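Robot arm practises household jobs on screen at Pladthorpe open day

Visitors to the Pladthorpe workshop got a look at how a robot arm is put through its paces in software when Ostermann opened its doors in October.

The afternoon was given over to Iludum, the company's simulation program, which lets staff try out an arm in a computer-made house before any hardware is switched on. Two big screens were set up at the end of the main room, with chairs for the first session and standing room only for the second.

Abrehet Wako, who leads the simulation team, ran both sessions. She said the program holds 1,021 household objects that can be placed on tables, counters and floors in different combinations.

"We can change the whole room over in a few seconds and go again," Wako said. "If the arm knocks a cup on the floor, there's no sweeping up."

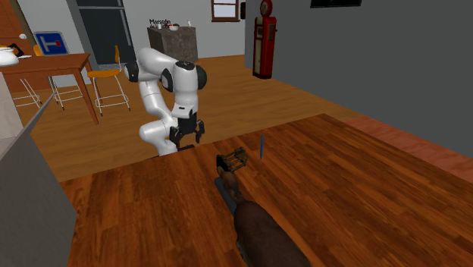
The simulated arm over a wooden tabletop, with a small slatted crate and a blue pen among the objects. A kitchen island and a red gas pump are in the room behind.

The rooms are furnished by the software from its own library, and the results can be odd. Wako told the audience that was fine by her team, as real homes are full of things in places a programmer would never think to put them.

Staff have run 2,512 trials in the program so far this year. Each trial is saved and can be played back from any angle, and visitors were shown several of them at slow speed. One man asked why the arm spent so long hovering before it moved. Wako said the team had set a low speed limit on purpose and would raise it later.

Four people from the audience were then invited to steer the arm themselves using a hand controller. The job was to pick up one item from a table and set it down again. Three managed it within the time allowed. The fourth, a Year 9 student, asked for another try and was given one at the end of the day.

Questions afterwards were mostly about cost and about when a machine like this might turn up in an ordinary kitchen. Wako would not give a date. She said the next step was to repeat the same table jobs with a real arm at the company's Giner site, and to compare the results with the ones on screen.

Ostermann plans a second open day at Pladthorpe in autumn. Entry will be free, but places in the hands-on session will need to be booked.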